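The Robot Will See Your Orange Now

The open day at Hilance started at ten, and by a quarter past I had been given a lanyard, a paper cup of coffee and a sticker that said ASK ME ABOUT GRIPPERS. I don't know anything about grippers. Two people asked me anyway, and I told both of them the future looked bright.

Hilance has the upper floor of a building in Oltport that used to sell bathroom fittings. The company wants to put robots in people's homes, to do what people at home would like somebody else to do. I went because I write a column about household matters, and because the invitation promised lunch.

I had been to one of these before, in Skakport, and it was a very different show. There was music. A man in a headset told us that the kitchen was dead. The robot came out, waved, poured a glass of water and went back behind a curtain, and I remember thinking that my nephew does much the same thing at Thanksgiving and no one has offered him 2000 shares in anything.

Hilance had no curtain. What it had was Bình Mai, an engineer in running shoes, who stood next to a small gray cabinet and asked us to please not lean on the rail. The job for the morning, she said, was fruit. The robot would pick up a piece of fruit and put it in a bowl. Then a colleague would take it out of the bowl and the robot would do it again.

"How many times?" asked a man near the front.

"A hundred, if you stay," she said.

He didn't stay. Quite a few people drifted off to the next room, where there was a coffee machine with a screen on it. I think they made a mistake, and I want to use the rest of this column to say why, since the usual way of writing up a robot demonstration is to pick between two stories. In the first one, we will all be out of work by Friday. In the second, ha ha, look, it dropped the orange. I have written the second one myself. It's easy and people send you nice emails.

Watching the same dull thing over and over is a better education than either. On the first try the arm swung over, thought about it for long enough that I finished my coffee, and put the fruit in the bowl. We clapped. On the second try it nudged the fruit, which rolled, and Bình Mai caught it without looking, the way you catch a toddler's cup. By the ninth I had stopped watching the robot and started watching the fruit. I had never noticed how much a round thing wants to be somewhere else.

My own hand knows this. It has known it since before I could talk, and it has never once been invited to give a demonstration.

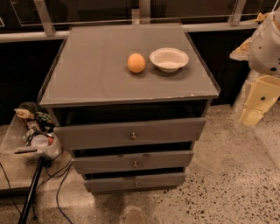 Between attempts at the open day: fruit, bowl and one arm standing by.

Bình Lý, who kept the tally on a clipboard, told me the score was 37 out of 38 when I wandered over. I asked about the miss. He said that one was his fault, as he'd set the bowl too close. I liked him for that. At Skakport the machine never missed and no one was ever at fault, and I came away knowing less than when I went in.

I do have complaints. The brochure says "ready for your home," and I would like to meet the person whose home was used to check this. Mine has a cat, and a fruit bowl that also holds batteries, a tape measure and a letter from the dentist. Ask a robot to put an orange in that and it would be within its rights to call a lawyer. When I raised the point, Bình Mai said they were working up to clutter – slowly – and that the brochure had been written by someone else. It usually has.

And then there's the price, which was not in the brochure at all. I asked three people and got three kinds of smile.

Still, I'd rather see a company spend a morning on one orange than an hour on the death of the kitchen. If these things are ever going to be let loose near my dishes, I want them raised by people who count the misses and write them down. Lunch was sandwiches, carried up the stairs by hand. The next open day is planned for the fall, and they tell me it will be socks.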